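Refinishing a maple board, and what ended up on it

Saturday, July 31, 2021

The board came back to me in June with a dry, fuzzy surface and two shallow rings where somebody had parked a hot mug. It is a plain strip-laminated board, alternating pale and darker bands, with no juice groove and no feet. I had been using it for bread. It now serves as a sorting surface for a set of colored plastic blocks, so the requirements changed: flat, smooth, low gloss, and stiff enough not to move when pieces are put down on it.

Flatness first. I checked it with a steel straightedge on both diagonals and found a slight cup toward the middle. A card scraper took care of most of it. After that I went to 120 grit, then 180, then 220, always along the strips. Between 180 and 220 I wiped the surface with a damp cloth and left it overnight so the grain could rise once and be knocked back. Skipping that step is how it got fuzzy the first time.

The finish is Claller board oil, two thin coats, each wiped off after 10 minutes. I tried Panicker hard wax on the underside as a comparison. The wax looks better and slides more, so it stayed on the underside only.

Total working time was 815 minutes by my log, including drying checks and one trip to buy more 220. 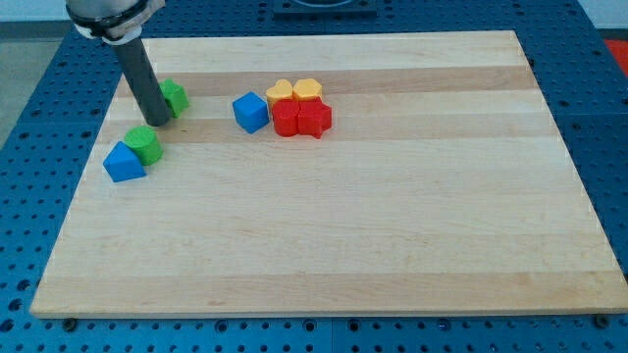

The blocks are a mixed set: cylinders, prisms, cubes, hexagonal pieces. Siwan Kneath sorts hers by color and considers the matter closed. I sort by footprint. A piece with a flat round or square base stays where it is put. A triangular prism on one of its long faces is also stable, but it tends to end up against a neighbor, and two pieces in contact are harder to lift separately than two pieces with a finger's width between them.

Surface contrast matters more than I expected. Blue and green both separate well from pale maple. The same blocks on a blue backing are a nuisance, particularly in the evening under a warm lamp. I considered painting the board white and decided against it. Paint chips, and the strips give a convenient reference when lining things up by eye.

Notes on friction, for anyone doing the same:

Bare sanded maple at 220: good grip, marks easily.
Two coats of oil: slightly less grip, wipes clean.
Wax: blocks travel when nudged. Fine for a serving board.

Bhavana Bhat asked whether a sheet of cork would have been simpler. It would. Cork also sheds, and I had the board already - the oil was the only real expense.

Still to do in August: break the lower edges with a small chamfer and recheck for cup once the humidity drops. If it has moved again I will take the wax off the underside and oil both faces the same way. Uneven finish is my first suspect, and I should have thought of that before opening the tin.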